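**Feniren opens orders for its gripper starter package, and I get to tell you about it**

PERNAVINE, May. Hi, I'm Benvinda Antunes, and I look after equipment sales at Feniren. For two years I've been asked the same thing by small shops: what does it cost to put a gripper on the arm we already own, all in? So we finally put a number on it!

The starter package is $2,783 per arm. That covers the gripper, two ribbed fingers with pads, a wrist camera, the mounting parts and a spare set of fingers (you'll want those, trust me). Add $232 a year if you'd like us to handle replacement parts. Shops buying for more than one arm can split the bill across two budget years, which was Nuno Meireles's idea over in finance, and I love him for it.

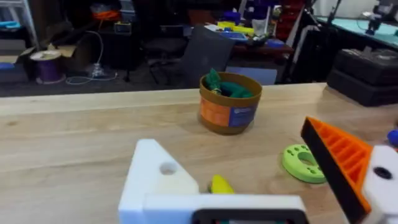
*Tabletop work with a brown pot and a lime-green ring, from the wrist camera.*

When you're planning, please leave room for the dull stuff: a solid table, decent lighting, and a few days of somebody's time to get the settings right. Our first customer, Janen, forgot that last one and had to go back for more money – not a fun meeting, they tell me.

We have 200 packages in this first run and over 20 are already spoken for. Barreto is handling delivery, and quotes stay good through the end of the quarter.

Want a quote or a planning sheet? Write to the Feniren sales desk and ask for Benvinda. I answer most mail before noon.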